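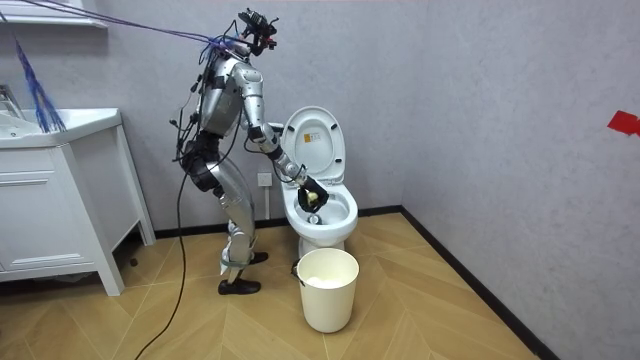

### 3.2 Recogida de demostraciones

El conjunto Hisby reúne 1296 episodios de limpieza de inodoros, de los cuales 828 se destinan al entrenamiento. Cada episodio combina una vista fija del baño con la cámara de la cabeza.

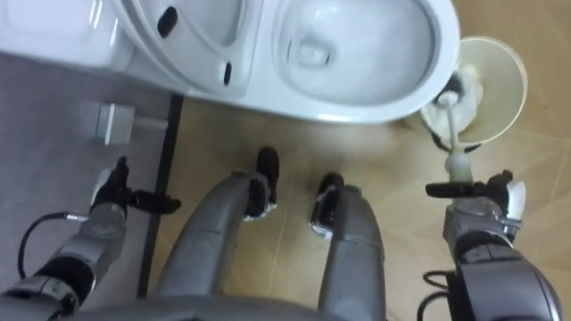

*Grupo de Manipulación Doméstica, Instituto Kekness*

**Figura 4.** Agarre de la escobilla con la pinza derecha; la izquierda permanece abierta.

Las órdenes articulares se registran junto con ambas vistas. Los episodios se segmentan a mano en 11 subtareas.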